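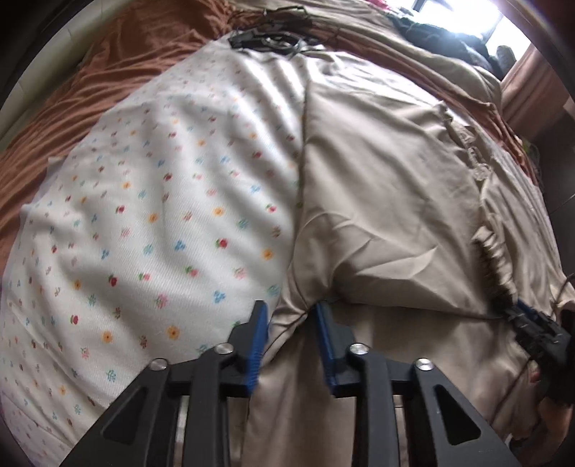

Demonstration procedure for fabric tasks: request for comments
Forum: Manipulation and Teaching

jwalczak
Members are invited to comment on the draft procedure for teaching bed linen tasks with hand-held grippers. The draft asks each demonstrator to complete 8 runs per fabric and to keep both grippers in view at the start. Satin and printed cotton are listed separately.

R_Kalinowski
I support the draft, with one objection. Remote control should remain the standard for satin. The operator is then held to the speed and reach of the arm, and the recorded motion can be replayed without correction.

covadonga.m
I must disagree with the previous member. At Skuton we compared the two methods on fitted sheets. Remote operators could not feel the cloth slip and closed the jaws too hard. Two of our five operators gave up on the gathered edge entirely.

R_Kalinowski
Was that with force feedback?

covadonga.m
It was not. I accept that this limits the comparison.

hkrawczyk
Section 2 should state where the grasp begins. Our demonstrators pinch a fold in the middle of the panel – others go directly to the hem – and the trained policy hesitates between them.

jwalczak
Noted. Section 2 will be revised in July. The question of remote control for satin remains open, and further results may be posted in this thread.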